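Home Explore Lists Messages More

Search posts and people

29/03/2024

I've had the Pruno hand-held gripper kit from Dirkum on my bench since November and I keep getting asked whether it's worth the money. Long thread, one topic per post, so you can skip to the part you need.

Who this is for: small shops that want to record a person doing a job by hand and use the recordings to train an arm. If you already have an arm and a good way to drive it by remote, you may not need any of this.

I paid $648 for it out of my own budget. Dirkum didn't send it to me and doesn't know I'm writing this. The people at Lubis, where I bought it, don't know either, although they may work it out from the support tickets.

What comes in the box: the gripper body, the finger set with pads already glued on, a camera mount, a charger, a bag of screws, two spare sets of pads, and a printed sheet. The manual is a download. The sheet only tells you where the download is.

Camera is not included. The product page says this, but low down, under the shipping table. Budget for it. Any small action camera with a standard foot will go on the mount.

Assembly took me one evening. The linkages come put together. You fit the handle, the camera mount and the fingers. The screws for the mount and the screws for the handle look the same and are not the same length. Put a long one in the wrong place and the trigger binds. I did this and spent a while blaming the trigger.

Feel in the hand: good. The weight sits forward, which I didn't like the first day and stopped noticing by the end of the week. After a long session it's the wrist that complains, not the trigger finger.

If you have small hands, try one first. The reach to the trigger is fixed. My coworker has to shift her grip to close it all the way, and you can see that in her recordings as a small wobble at the start of every grasp.

The action is smooth. Both fingers move together and meet in the middle, and they stay parallel as they close. I checked them against a square when the kit was new and again this week and couldn't find a difference.

The joints have brass rings set into the arms. They've picked up a little wear on the surface and no play that I can feel. I haven't oiled them. The manual says not to.

Now the pads, which are the weak part. They're thin and layered and they're held on with adhesive. On cardboard and cloth they last. On hard plastic edges they start to fray along the seam where the fingers meet. Mine are a bit ragged now. They still hold.

Spare pads are the thing to ask about before you buy. Lubis sells them only in full sets, and they were out of stock for most of the winter. I've started cutting my own from sheet rubber. It works, but the grip isn't the same, so don't mix homemade and factory pads inside one set of recordings.

Jobs I've used it for at Nastness, where we do returns sorting and light packing: putting phones into storage boxes, folding small bags, moving bottles from tray to tray, opening and closing hinged lids. All tabletop. I wouldn't carry this around a warehouse floor.

The phone job is the one I know best, so most of what follows comes from it. Pick up a phone by the edge, lift it, turn it, lay it in a clear box with a hinged lid. It sounds simple. For a person's fingers it is simple.

Phones in a clear case are harder than bare phones. The case has a soft rim and it gives a little under the pads. If you squeeze the way you would with your own hand, the phone tips. You learn to take less of the edge and close more slowly.

A tip that saved me a lot of bad recordings: approach from the corner. Mid-edge grasps put the buttons under the pad sooner or later, and then you've changed the volume or taken a screenshot, and the operator looks down at the screen and loses the rhythm.

Second tip, decide whether the screen is on or off and stick to it for the whole batch. A lit screen changes how the camera sets its exposure. The gripper body is matte black, so the camera wants to brighten everything, and then a bright phone comes into view and it drops again.

Lock the exposure if your camera lets you. If it doesn't, buy a different camera. I would put this above every other piece of advice in the thread.

Clear plastic boxes are hard on any vision system and I don't blame Dirkum for that. Reflections move when you move. We turned off the strip light directly over the bench and used lamps from the side, and the recordings got easier to work with. Smoke-tinted boxes gave us less trouble than fully clear ones.

A white tabletop helps too. The black fingers stand out well against it. On our old dark bench the tracking lost the fingertips all the time.

Software. The kit comes with a desktop program that pulls in the video, works out the path of your hand and tells you which takes it can use. It runs on a normal office computer. Slow on mine, so I leave it going overnight.

Of 983 takes I've put through it, the great majority came out fine. The rejects were nearly all my fault: camera bumped, hand moving too fast, or somebody walking past behind the table.

The program tells you a take was rejected but doesn't always tell you why. "Insufficient tracking" covers everything from a blurred lens to a camera that was never switched on. I'd like a plain list of reasons. I've asked for one.

Exports work. I've sent files to the people who run our arm and they loaded them without calling me, and I count that as a pass.

The subscription: there's a paid tier with cloud processing. I tried it for a month and stopped. It's faster, but our upload speed ate most of the gain. If you have good internet and a deadline, it could make sense.

Support. I've written to Dirkum a few times. Answers came within a couple of working days and they were from someone who had clearly handled the thing. One answer was wrong (about the screw lengths, again) and they corrected it themselves the next morning.

What broke: the strap loop on the handle cracked, probably because I hung the kit up by it. They replaced it free. The replacement is thicker, so I assume I wasn't the only one.

What I'd change, in order. Sell pads one pair at a time. Put a camera in the kit or put a note at the top of the page. Make the trigger reach adjustable. Print the screw lengths on the bag.

What I wouldn't change: the linkage. It's the part you're paying for and it's well made. I've used cheaper printed grippers and they get sloppy within weeks, and then your early recordings and your late recordings don't match.

Does the trained arm do the job? Partly. It places phones in the box well when the box sits where it sat in training. Move the box to the far side of the table and it gets worse. More varied takes helped. I'm still adding them, with the box in different spots and at different angles, lid already open.

It doesn't close the lid well yet. I have far fewer takes of that and they're not very consistent — I used the fingertips in some and the side of the finger in others. My mistake. Pick one way before you start.

On the question of whether to buy one kit or two: start with one. You'll waste your first batch while you learn, and there's no sense in two people wasting a batch at once.

Would I buy it again? Yes, at this price, with extra pads in the same order. If the price went up much I'd look around first.

Several people asked about renting. Lubis does rent the kit by the week but you have to call them, it isn't on the site. I haven't rented, so I can't tell you what condition they arrive in. Check the pads when you open the case.

Somebody asked if it can handle thin cards. Not really. The fingers close fully, but getting under a card that's flat on a table is another matter. Slide it to the edge first and take it from there.

And for the person who asked what a normal session looks like on our bench: box open, phone in its case, gripper in the right hand, same motion over and over until lunch.

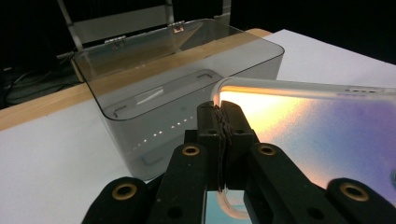 I stop when my hand gets tired, because tired takes are bad takes and the program will accept them anyway. After that it's copying files, charging the camera and wiping down the pads with a dry cloth. Next batch is the lids, fingertips only this time. I'll add to this thread when I have results.

19 reposts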